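4.3 Camera placement and the case for the wrist view

Much of the recent enthusiasm for hand-held grippers rests on a claim that is seldom tested: that a camera fixed to the tool sees enough, on its own, to replace the overhead view. We were not convinced. The two tools compared in this section, the Grurkura and the Bimdale, were both supplied with a wrist camera and a note saying that no second camera was needed. Neither supplier could tell us how that had been checked.

We recorded 2648 grasps over 34 sessions, all finished by 10th October. Three operators took part, and each used both tools. A grasp was marked as good only if the object could be lifted and held until the operator called time. This is stricter than the rule used by Theodorakopoulos, where contact at both fingers was enough, and it explains part of the gap between our figures and the ones usually quoted. It does not explain all of it. When we scored our own recordings by the looser rule, the ranking of the two tools changed, which should worry anyone who has chosen a gripper from a published table.

The overhead camera was left running throughout but was hidden from the controller in half of the sessions. Our Drolerier controller was not retrained between tools. Gijs Van den Broek, who wrote the matching code, argued for retraining, and he may be right - a controller tuned to one pair of fingers could well be unfair to another. We kept it fixed so that the camera would be the only thing to change within each tool.

Most of the trouble came before contact. With the fingers open and nothing between them, the wrist view offers the controller very little from which to judge height. Figure 3 shows such a case. The wood grain is soft and low in contrast, and across the brighter patch near the middle it is washed out. The best landmarks are the fingers themselves, and these travel with the camera, so they say nothing about where the tool is over the table.

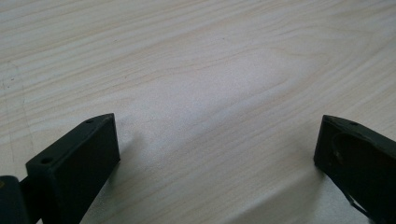 Figure 3. Wrist view with the jaws open over a bare wooden tabletop.

It could be argued that a patterned mat would solve this. In July we tried one, and the height estimates did improve, but few kitchens or workshops have a patterned mat on every surface, and a result that depends on one is of limited use. We have left those trials out of the totals.

We would also be slow to blame the fingers. Operators preferred the Bimdale and said so often, yet their preference did not follow their scores. Until the same fingers have been tested on both bodies, with the same lens, we see no sound basis for calling either tool the better one.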